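Equipment / Teaching and Teleoperation / Andex Handheld Teaching Gripper

Andex Handheld Teaching Gripper

The Andex is a two-finger gripper you hold in your hand and use to show a robot a job. You pick something up, move it, and put it down, and the wrist camera and finger sensors record how you did it. The same head then bolts to an arm and runs what it was taught, so the view in training and the view at run time come from the same place.

It can also be driven by remote control. With the Chukwu leader handle, an operator in another room moves the arm and feels a light push back when the fingers close. Most customers start by hand and go over to the handle once the arm is installed.

What you get

Gripper head with black fingers, fitted
Wrist camera, set and locked at the factory
Trigger grip for hand use
Mounting plate for the arm
Charger and two batteries
Carry case

The leader handle is sold separately. The Brerness plate, for arms with the older bolt pattern, is also separate and needs to be ordered with the head.

Working with it

One battery gives 6 hours of recording. Storage on the head holds 300 demonstrations of normal length, and the expansion card takes that to 900. When the card is full the light on the grip turns amber and the trigger stops starting new takes – the one in progress is saved.

For a simple pick and place, we suggest 10 good demonstrations before the first trial run. Start each one with the fingers open and the object in view. Move at the speed you want the robot to move. If you fumble, press the side button and the take is dropped.

Homes and small shops are harder than a bench. Low furniture, shiny floors and narrow gaps between legs all need demonstrations of their own, and it pays to come at them from more than one side.
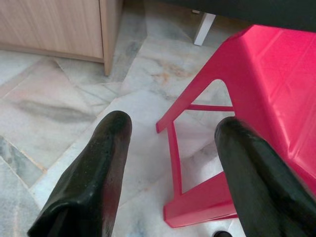

Keep the trigger fully released on the approach and close it only when both fingertips are past the near edge of whatever you plan to grip. Closing early is the most common fault in the recordings customers send us.

Fingers are a wear part. Wipe them with a damp cloth and change them when the tips go smooth. Replacement pairs are stocked at our Clurnwood warehouse and fit with two screws. Run the calibration routine after every change – it takes a few minutes and the head will not record until it is finished.

For lead times and loan units, write to Katalin Veres in equipment sales and include the make of your arm.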